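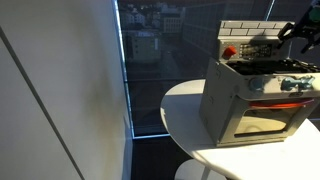
Thursday, 2:40 pm. Day two with the Hikell kit, still on loan from Ferner, and I promised I'd write things down this time so we don't end up arguing from memory like we did over the Grollis one.

First the setup, because that's what I'd want to know if I were the one signing for it. Unboxing to first jog took me up to 110 minutes depending on where you start the clock (I'm counting the hunt for the right hex key, sorry). The software installer is fine. The calibration routine is a pain: it wants 50 poses, and if you bail out at pose 48 it throws away the whole lot! I've already complained to Ferner about that and they say it's on the list.

Teleop feels good though. Way less lag than I was braced for, and the wrist doesn't do that nervous little shiver when you hold still. Jhair had a go before lunch and got comfortable faster than I did, which I'm choosing not to think about.

The toy stove is my pick for the trial task. Knobs, a door with a handle, a grate, all small and all plastic, so we can be clumsy with it and not cry. I do want the stove position marked on the round table before we log anything for real, with tape or a pencil or whatever comes off again. 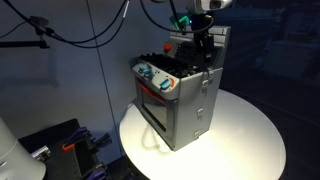 Huaranga Manipulation Group, bench notes

Working in around the backsplash is where I slow way down. Coming straight from above, the fingers and the bracket hide a good chunk of what I'm aiming at, so I keep leaning over to peek. Jhair thinks a second view from the side would fix it. I think I need practice, but we'll try his way first.

Grip force is on the default, 80 on their slider (80 what? the manual doesn't say). Want to drop it and see how the teal knobs feel.

Still to ask Ferner: price of spare fingers, whether the license covers 2 machines or one, and if we can keep the kit through October. Leaning yes on buying. Jhair's leaning maybe.

Charge the laptop before tomorrow!!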